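September, evening

Spent most of the day on the bathroom. I had been putting it off since we got back from the coast, and this morning I could not find the nail scissors for the third time this month, so that settled it. I took everything out of the cabinet and the two drawers and carried it to the table, where the light is better and I can sit down.

There was a lot more than I expected. Travel bottles with an inch of something in each one. A box of bandages that had come open at the back of the drawer, so the bandages were everywhere and the box was flat. I found 11 hotel soaps, still wrapped, and kept four for the guest basket. The rest went in a bag for the shelter drop box by the library. Cotton swabs, the pack that says 1,000 on it, bought two years ago and not even half used. I put them back. They don't go bad.

The cough syrup had expired, and so had the eye drops and both tubes of the Trenik cream I used on my elbow. I put those in a separate paper bag for the pharmacy. The scissors were inside a sponge bag, inside another sponge bag.

Then toothbrushes. I seem to buy them every time I pack and forget one, and then bring the new one home and never use it up. Some were still sealed. Some had been used for a week on a trip and then dropped in the drawer with no cap, and I threw those out except for the two I want for cleaning the grout. I kept one on each floor of the house last winter for that kind of job and they all wandered off, so this time they go in the bucket under the sink with the scrub powder, and they stay there.

The pink and gray one I had to think about. I like the grip on that kind, the rubbery part, because my hands are stiff in the morning and the thin hard handles turn on me. I bought the last few at Oltmanns when they were clearing the shelf by the register, and I haven't seen them there lately. I looked at the bristles, decided, and moved on. It is a toothbrush.

Lunch was late, leftover rice with an egg. After that I washed the drawers in the kitchen sink with dish soap. The bottom one had a ring of dried toothpaste that needed hot water and a butter knife. While they dried on the back step I wiped down the cabinet shelves, and the middle one is loose again – the little peg on the left side is worn down. Need to pick up pegs. I wrote it on the list on the fridge under light bulbs and stamps.

Went out at 2 for a drawer divider. Broten had the bamboo ones but they were too long by a thumb's width, and I wasn't going to saw one. I ended up with a plastic set from Jomden for less money, six pieces that clip together. They fit the top drawer with a gap at the front, where I laid the comb. The bottom drawer gets no divider. It is only towels and the heating pad.

It took me 20 minutes to put everything back, after most of a day taking it out and looking at it. The top drawer now has toothpaste, floss, one comb, the scissors, tweezers and the spare brushes still in their packs. Razors are on the shelf. The medicines have moved to the hall closet, up high, away from the steam, as the pharmacist told me to do some time ago.

Still to do: the pharmacy bag, the shelter bag, the pegs. The shower curtain liner is not good either, but I closed the door on it for tonight. My back is sore from bending over the lower drawer. Going to soak my feet and read a chapter or two if I can stay awake.

I also want to start writing down when I open a new brush, with a marker on the calendar by the mirror. I never know how old the one I'm using is.

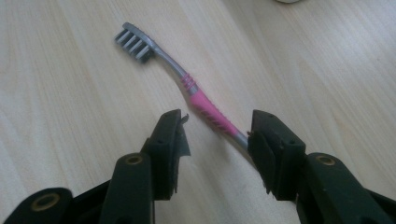

How often should a toothbrush be replaced?

Every three to four months, or sooner if the bristles are bent or frayed.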